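The 5-mile road championship of the Navenia and District League was decided at Multby on the first weekend of the season, and the result has given the Multby club its 2nd senior title. The earlier one was won so long ago that few of the present team were born at the time. It is therefore proper that some account of the race, and of the club's path to it, should be set down while memories are fresh.

The league was formed by four clubs – Navenia, Multby, Fourie and Beltby – and for many years the senior title passed between the first and third of these. Multby was a small club with a good junior section and a poor record of keeping its runners once they reached 18. Those who left for work or college tended to join clubs elsewhere, and in several seasons Multby could not field the six finishers required for a full score. On two occasions it entered a combined team with Beltby under an arrangement that the league rules no longer permit.

The change began with the winter training series, which was opened to runners of all the member clubs. Sessions were held on the old railroad path from December to the end of February, and attendance was entered each week in the club register. That register now contains 3,513 signatures. Many are repeated, of course, and a few cannot be read, but it remains the most complete record of distance running in the district.
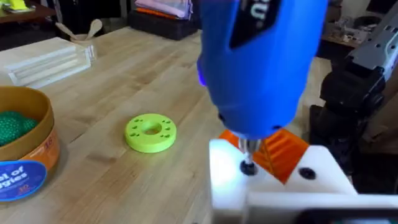 Conditions on the morning of the championship were dry, with a strong wind from the west. The course leaves the Multby sports ground by the lower gate, follows the river as far as the mill bridge, and returns by the Fourie road. The final 200 yards are run on grass. Past winners have usually made their effort on the hill after the bridge, and the Navenia runners did so again, opening a clear gap by the top.

Multby's team had been instructed to stay together until the road turned out of the wind. This they did with considerable discipline. Four of them were still in one group at the water station, and they passed a number of tired opponents on the long downhill stretch. Navenia had the individual winner, as it has had in most recent years, but its fifth and sixth scorers came in well behind. Multby closed its score before any other club and took the team title from Fourie by a narrow margin.

Beltby, running with a much younger side, finished fourth. Its supporters should not be discouraged, as two of its runners were in their first senior season and both placed ahead of more experienced rivals.

The junior race was held an hour earlier over a shorter course and was won by Fourie. Multby juniors were third. A protest concerning a missed turn at the mill bridge was heard on the day and dismissed, and the published order stands.

The team trophy will be kept at the Multby clubhouse until next fall. Members who hold photographs or programs from the club's first title season are asked to lend them for copying, as the clubhouse has only the printed result sheet from that year and the back page of it is missing.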